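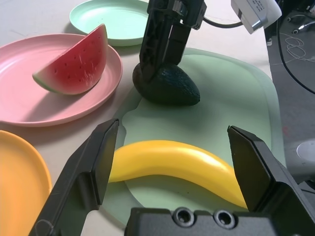
Yellow on pale green.

The study of household color has occupied this blog since August, when the former textile works at Busurell opened its pattern archive to outside readers. The archive holds 1,099 sample cards, most of them prepared for kitchen goods: oilcloth, shelf paper, curtains and table covers. A reader's ticket costs 4 euros and is valid until closing time.

Yellow appears in the cards more often than any other color. The works recorded each shade by number, and the catalog compiled by Þórey Ragnarsson lists 43 yellows, from a thin straw tone to a shade close to orange. Her notes explain that buyers in the northern districts asked for the warmer tones, while the coastal shops preferred the paler ones. Orders were seldom mixed. The Dastura branch is the exception, and its ledgers deserve a separate post.
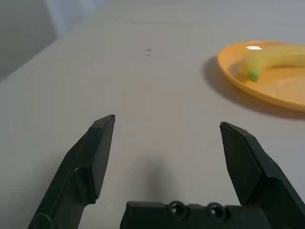

Banana on a yellow-orange plate.

The cards also record which combinations were refused. Yellow with gray was returned by several shops as too plain for a dining room, yet the same pairing sold steadily for pantries. Michalis Kokkinos, formerly of the dye house, has written that the gray was never a true gray and contained a measure of blue. His view is disputed in the Workneh correspondence. This author has compared the surviving cards under daylight and is inclined to agree with him, although fading on the upper edges makes any firm judgment difficult.

Readers who hold samples from the works are invited to write. Cards with the printed number intact on the back are of particular interest, and postage will be refunded.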